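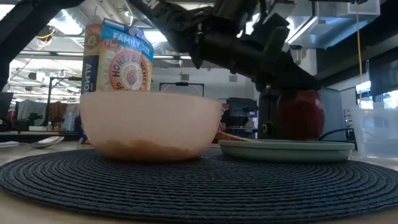
Breakfast duty at the Thevar bench: one arm with an apple, cereal and bowl within reach.

Kitchen Tips: Setting a Breakfast Table for a Two-Arm Kitchen Assistant

Prepared for households in the Orkton home service plan
By Tamunoemi Idahosa, Household Guidance, Tondinwood

Members who have ordered the Thevar two-arm bench, or who are considering it, regularly ask how a table should be laid for it. The advice on this page covers a simple cold breakfast of cereal and fruit. It applies to the standard bench and to the compact bench, except where noted. Members with the older single-arm model should follow the printed guide supplied with that unit.

What the service includes

The Orkton plan provides the bench, delivery, installation, and one visit to teach the household's own table layout. The monthly fee is $148, and the plan may be ended after 4 months. Households that prefer to buy the bench outright pay $3506, with installation included and later visits charged separately. Dishes, placemats, and food containers are not supplied. Most members already own suitable ones.

Requests for a visit should be made through the member desk. Please have the order number at hand and state whether the table will be used against a wall or in the open.

Choosing the placemat

A large, dark, single-color placemat is recommended. It marks the working area clearly for the people at the table, and pale dishes stand out well against it. Woven mats are acceptable provided that they lie flat. A mat that has been rolled for storage should be left under a heavy cutting board overnight before use.

Avoid glossy vinyl under a strong ceiling light. Lace and fringed mats should also be kept off the bench, as a gripper finger may catch in an open edge and drag the whole setting with it.

Bowls and plates

Choose a bowl with a wide mouth and a plain rim. A heavy base is useful, particularly for children's portions, where there is little in the bowl to hold it in place. Plates should be shallow with a raised rim, so that a piece of fruit set down on one does not roll away. Keep a hand's width between the bowl and the plate.

Very thin glass and fine china are not covered by the service agreement. Members may use them at their own risk.

Cereal boxes

Tall boxes are the most common cause of spills reported to the member desk. The following practice is advised:

Open the inner bag fully and fold its top edge outward over the box.
Do not present a new box filled to the top. Pour the first serving by hand.
Stand the box behind the bowl, with the broad face toward the table's front edge.
Tape any split corner before placing the box on the bench.
Discard boxes that have become soft. The gripper will crush them.

Family-size boxes may be used. The arm's rated load is up to 900 grams, and this figure includes the packaging, so a large box should be weighed once on a kitchen scale if there is any doubt. Members who buy cereal in bulk bags will find the Flerum pouring canister a convenient substitute – it has a flat side that suits the gripper, and its lid opens wide enough for flakes with nuts or clusters.
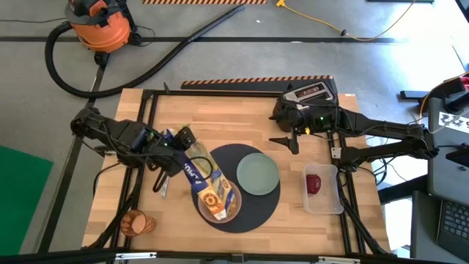
The Thevar bench is taught one table layout at a time, and the household should settle on that layout before the visit. Decide which arm will handle dry goods and which will handle fruit, and place the items accordingly. With the cereal box in the left gripper and tilted over the bowl, the apple is best kept on the opposite side, in a clear rectangular container to the right of the placemat, where the other arm can be assigned to it. The container should be low enough for the fingers to enter from above and wide enough that they do not press against its walls. Once the layout has been taught, small changes in position are tolerated, but exchanging the left and right sides requires a new lesson.

Fruit

Apples, oranges, and firm pears are suitable. Wash and dry the fruit beforehand, and remove paper stickers, which collect on the finger pads. Bananas should be separated from the bunch. Ripe peaches, plums, and berries bruise under the standard pads and should be served by hand. A softer pad set is planned for June and will be sent to plan members on request.

Place one piece of fruit in the container at a time. When several pieces are packed together, the gripper may lift two and drop one.

Cups and spoons

Lightweight plastic cups tip easily and are best added to the table after the arms have come to rest. If a cup must remain on the bench, place it well away from the path between the cereal and the bowl. Spoons may be laid beside the mat. A spoon left standing in the bowl will be struck by the box when it is tipped.

Milk is always poured by a person. The bench is not sealed against liquids, and damage from spilled drinks is excluded from both the monthly plan and the purchase agreement.

Small appliances

A toaster may stand at the back of the bench if it is unplugged and cool while the arms are moving. Do not ask the bench to load or empty it. Cords should run behind the rear rail, never across the work surface. Kettles, blenders, and coffee makers must be kept on a separate counter.

Cleaning after breakfast

Switch the arms to rest and wait for the tone before reaching over the table. Shake the placemat outdoors, then brush crumbs from the joints between the tabletop and the rails with a dry pastry brush. A vacuum with a narrow nozzle may be used on the floor and along the rails – it should not be used on the arms, where it can pull at the cables.

Wipe the finger pads with a cloth dampened in warm water and a drop of dish soap. Dry them fully. Wood tops should be oiled with food-safe mineral oil when the surface begins to look pale, and the bench should not be used until the oil has been absorbed.

Suitability

In our assessment the bench serves best in households where breakfast is much the same each morning and where a member has limited reach or grip. Preparation still takes a few minutes, and a person must be present throughout. Families who change their menu often, or who need the table cleared quickly for other uses, may find the arrangement inconvenient and should request a trial visit before signing.

Written questions on table layouts may be addressed to Household Guidance, Tondinwood. Please include a sketch of the table with the position of each dish.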